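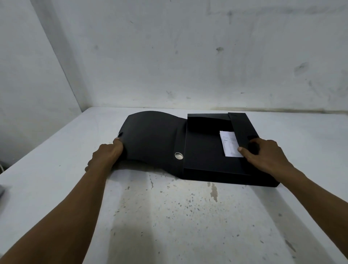
Open box file with papers, records sorting.

Gornlow Parish Records Project
Progress report, 2018-03-13

Quick update ahead of the grant review, fuller figures with the next claim.

Sorting: 668 folders checked and relabeled since October. Mostly land transfers and school registers, a few ration lists nobody had cataloged. 359 still to go, nearly all from the Harahap deposit. Slow going there, old staples, lots of loose receipts with no date on them.

Index: now at 1,140 entries. Surnames done through R. Spelling varies alot between registers so we are keeping both versions and cross-referencing.

Storage: Galska delivered the second set of shelving, one upright bent, replacement promised. Humidity in the back store still too high on rainy weeks. Dehumidifier quote from Restia came in over what we budgeted, would like to move up to 4 percent of the outreach line to cover it. Please confirm by email if thats OK.

Outreach: school visit went well, family history evening pushed back until the reading room is painted.

Next: finish Harahap, surnames S to Z, get the public search page tested. Receipts and timesheets to follow seperately.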